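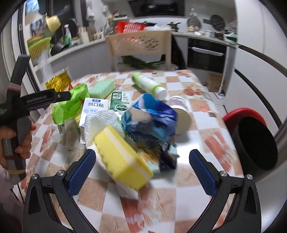
Surely you could skip all this and just teleoperate the robot, came one objection to last week's notes. You could. The objection is a good one, and it deserves a better answer than the one I gave in class, which was mostly a shrug.

Handout 6: Learning to clear a table from hand-held gripper data

Teleoperation gives you the robot's own joint angles, for free, with every demonstration. It also gives you a robot to move from house to house, and an operator who needs most of a morning to stop knocking things over. With a hand-held gripper the operator is already good at the task, having had arms for years. The price is that you record where the gripper went and have to hope your arm can go there too. Quite often it can't.

The Durkside set, which we use for Problem 3, has 2,225 demonstrations of clearing household clutter. After the usual filter it has 1,470. The filter drops an episode for any of the following:

- camera tracking lost for more than a moment
- a wrist path outside the reach of the target arm
- gripper width missing or stuck at one value

Read the second item again. It throws out perfectly good human work on the grounds that a robot couldn't copy it. If you change arms, you must rerun the filter, and your old results no longer compare with your new ones. Plenty of papers are a little quiet about this.

Two-handed episodes are worse off still, as both wrists have to be reachable at once and both tracks have to share a single clock and a single map. A small error in the distance between the hands hardly matters while each one

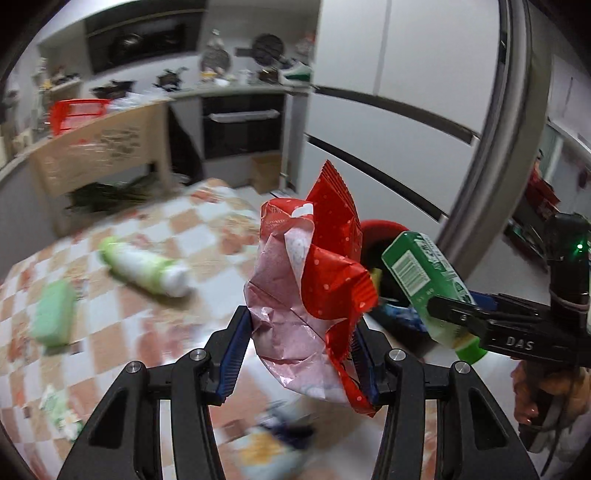
is holding its own object. It matters a great deal when one hand passes something to the other, and a policy trained on badly aligned tracks will hand things over to thin air with great confidence.

On to the result. The Moura policy, trained on the filtered set, finished 52 of 100 trials in the Boltham test kitchen. Before you call that a coin flip, ask what a random policy would have scored. Before you call it a triumph, ask what counted as finished. (Section 4 of the reading. Bring a pencil, and some patience.)

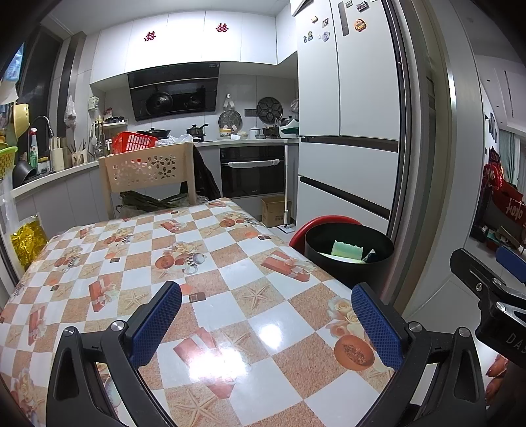 Tracking is the other place where data goes missing. Visual tracking wants fixed points on surfaces that look the same from every side, and homes are not built to oblige. A shiny vinyl tablecloth with the ceiling light glaring off it, just in front of the jaws, is a fair case: the bright patch moves when the camera moves, and a tracker may take it for a real feature. The repeating checks don't help, as one square can be matched to its neighbor. Robust matching catches a lot of this. Inertial data catches more. What remains goes to the filter.

For Problem 3, run the filter twice, with the two arm models in the Flondstead folder, and report how many episodes survive both. Then say which arm you would buy, and what you would have to stop claiming if you bought it. One page. I will read the second page only if the first one is very good.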